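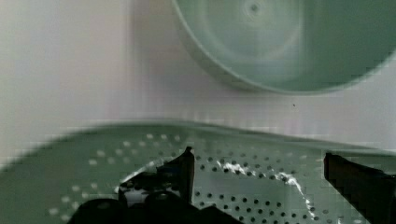

Saskia Cosgrove asks whether a factory-configured Tindel desktop can accept a second graphics card without loss of warranty coverage. Her full message follows.

I purchased a Tindel tower in December for use in a small architectural office. It was supplied with one Plestaris graphics card and a 55-inch display. We would like to add a second card of the same model so that one can drive the displays while the other handles rendering. The order form listed the power supply only as "standard." The side panel carries a paper seal, and I do not wish to break it until I know where we stand. The dealer, Rondton, has referred me to the manufacturer, and the manufacturer has referred me to the dealer. I would be grateful for guidance on both the warranty and the power supply.

Posted February 15, 2023
Print this page | E-mail this page

Prokopenko

The warranty matter should be settled first, and in writing. The document that governs your purchase is the one supplied with the invoice, and its terms may differ from those shown on the website. Look for the section on customer-installed parts. Many builders permit the owner to add memory, storage and expansion cards, and exclude only damage caused by the installation. Others require that the work be carried out by an authorized dealer.

Send a single message to both Rondton and the manufacturer, with each copied, and ask the following:

1. May the owner open the case without affecting coverage on the original parts?
2. What is the rated output of the installed power supply, and how many graphics power connectors does it provide?
3. Does the second full-length slot remain usable when the factory card is in place?

Quote your invoice number and keep the replies with it.
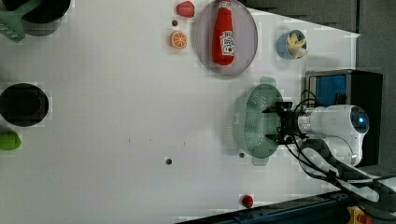 The second point above is the one most often overlooked. A power supply chosen for one card may lack both the capacity and the leads for two. Splitter cables are not recommended as a substitute. If the supply must be replaced, obtain a price for the whole job before ordering the card, as the labor is usually charged once. Please also confirm that your rendering program can assign work to a particular card. Some programs can do so in their settings, and others will use only the card to which the display is attached.
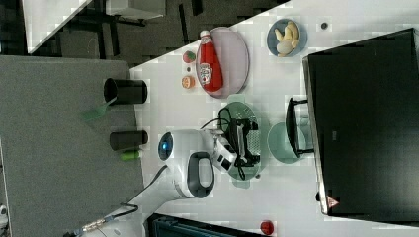
Rondton quoted me 50 dollars to fit a card in my own Tindel and put a new seal on the panel afterward, so it is worth calling the service counter instead of the sales line. Mine was the older case. Ask for the bench fee, they will know what you mean. No idea about the power supply, sorry.

Prokopenko

A note in addition to my earlier reply. If the dealer carries out the work, request that the service record name the part and its serial number. Coverage on the added card will normally run from its own date of purchase, separately from that of the computer.

Print this page | E-mail this page

Contact the help desk | Copyright Community Hardware Help | Back to top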